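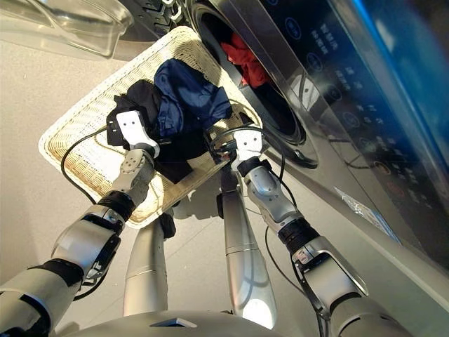

Vol. 18, No. 2

Laundry room notes, Fri 7 January

Dark clothes get their own load again this month. Black and navy can share a basket, but keep towels out – the lint shows.

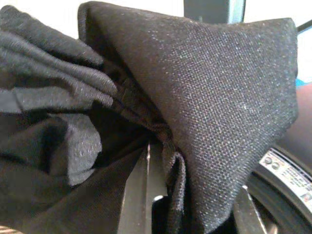

Photo: Matilde Torres / Seixas House

Check hems and pockets before anything goes in. Coarse weaves hold on to grit, so shake them out first. 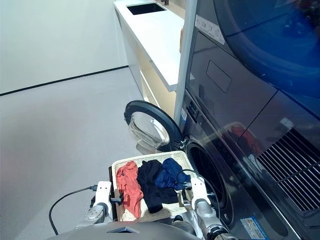

Orange and red things should wait for the color load, at least until they have been through 2 washes. Leave the door open when you finish.
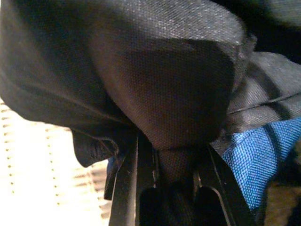

Roel Vermeulen writes that he turns his black jackets inside out and skips the dryer, and that they have kept their color since July.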